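The Two-Day Cure for Bad Meetings

Every January the brochures arrive. This year's stack on my desk is from four firms selling workplace training, and all four say they can teach a grown adult to run a meeting, give feedback and handle a difficult coworker before the second afternoon coffee break.

I have sat through enough of these courses to have a drawer full of binders. I can't remember opening one of them.

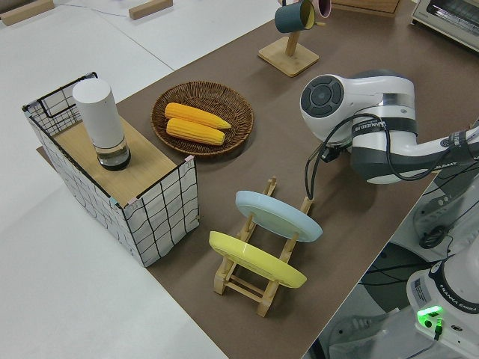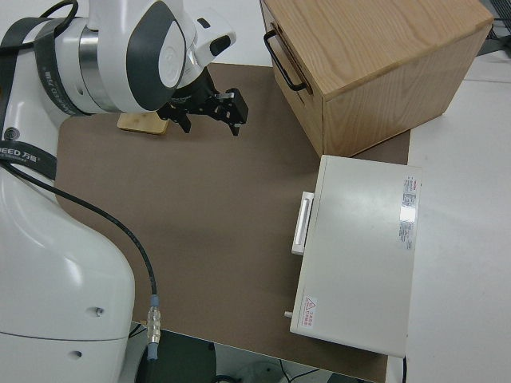
Hernán Londoño thinks I'm being unfair. People do change after a good course, he told me, and the trouble is that their managers don't, so by the end of the month everyone is back to the old way of doing things. He has watched it happen at three companies. He still believes in the training.

Maybe so. But that is a strange thing to sell. If a course only works when the boss has already fixed the office, I'd like the brochure to say so on the front.

Take Tasach, which offers a 2-day program called Trekska. The price is $400 a head, lunch included. The sales sheet says 77 percent of attendees "report improved confidence in leading conversations." I asked when they were asked. At the end of day two, it seems, on a form handed out before anyone could leave. I asked whether there was a later survey. There was talk of one.

Confidence is an odd thing to measure anyway. The worst meeting I ever attended was led by a very confident man. It lasted over two hours and ended with a plan to meet again.

Gavum takes a different road. Its course runs online in seven short modules, each with a video, a quiz and a badge. I finished the first three at my kitchen table in one evening, and I'll admit the part on writing an agenda was decent: put the decision you need at the top, name who is making it, and cancel if that person can't come. I have used it since. It fits on an index card.

The other four modules say the same thing with different actors.

Then there is Ouali, the newest of the bunch, which sells coaching by subscription. A coach listens in on your calls and sends notes afterward. This at least looks at real work. It also means a stranger hearing your staff argue about vacation days, and when I asked where the recordings are kept and for how long, I got a link to a page that didn't answer either question.

What bothers me most is how rarely buyers ask for anything. The same company that wants three quotes for a copier will send twelve supervisors to a hotel ballroom on the strength of a phone call. Ask what people were doing badly before the course. Ask somebody to sit in on a few meetings in the spring and see if they got any shorter. If the trainer doesn't like that idea, keep the money.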